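Section 6: Setting up a two-bin sorting station

The Ceniton household guide, now in its second edition, assumes you have read Section 5 and emptied at least one drawer. If you skipped straight to this part, go back. The drawer will still be there.

What you need

Two open plastic bins of similar size, in different colours
A table you can walk up to from the front
One heap of clothes or household cloth
A timer, or a kettle you are waiting for

Note: Lids are not required. A lid turns a sorting bin into a storage bin, and a storage bin into something you find again when you move house.

6.1 Placing the bins

1. Clear the table. Post, keys and mugs go elsewhere for the moment.

2. Set the bins side by side with the long sides facing you. Leave a finger's width between the rims so that you can lift one without dragging the other along.

3. Push both bins back a little and keep the front of the table free. You will need this strip for folding, and for the odd sock that has to be thought about.

4. Decide which colour means Keep and which means Go. Write it down and stick the paper where everyone can see it.

Caution: Do not swap the colours halfway through. Jad Hattar, who tested an early draft of this section at home, swapped his after lunch and gave away the trousers he was planning to wear to a wedding.

6.2 Loading

5. Take one item at a time from the heap. Hold it up. If you have worn or used it since April, it goes in Keep.

6. Fold flat things once and lay them down first. Roll anything thick and stand it at one end. The roll may stick up over the rim, and that is fine.

7. Caps, scarves and other shapeless items go in whole. Trying to fold a cap is a hobby and should be done in your own time. 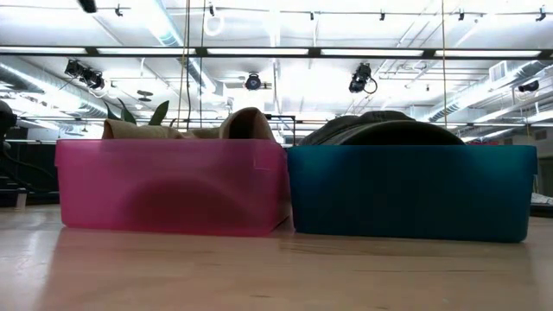 8. Stop when the cloth comes a little above the rim. A bin filled beyond this point will shed its top layer on the stairs, usually the part you had just folded.

9. Set the timer for 20 minutes and work until it goes off. Longer sessions are possible, but the decisions get worse. Feng-yi Wu's notes from our trial sessions record one shirt being moved from bin to bin until teatime, when it was put on.

Note: House plants kept near the table should be left where they are. They do not need sorting, and moving them only gives you something else to do.

6.3 If there are two of you

10. Give each person one bin to look after. The person in charge of Go may suggest items. They may not reach into Keep when the other person is out of the room.

11. Disputed items wait on the front strip of the table until the end of the session. If neither of you can remember whose it is, it goes.

6.4 Emptying

12. Empty Keep first, straight into the drawer or wardrobe. Do this on the same day. A full Keep bin left overnight starts to look like furniture.

13. Tip Go into a bag and tie it. Put the bag by the front door, and then - this is the step most often left out - take it through the door.

Caution: Do not look in the bag again once it is tied.

14. Wipe the bins with a damp cloth, let them dry and stack one inside the other if they allow it. If they stick together, run warm water over the outer one and pull gently. Do not involve a screwdriver.

6.5 Common faults

Everything has gone into Keep. Repeat step 5, with someone less fond of you holding up the clothes.

Go is full and the heap looks no smaller. Check whether another member of the household is adding to it from behind.

The table is needed for dinner. Lift the bins down to the floor, Keep on the left, and carry on tomorrow from wherever you had got to. Section 7 deals with towels.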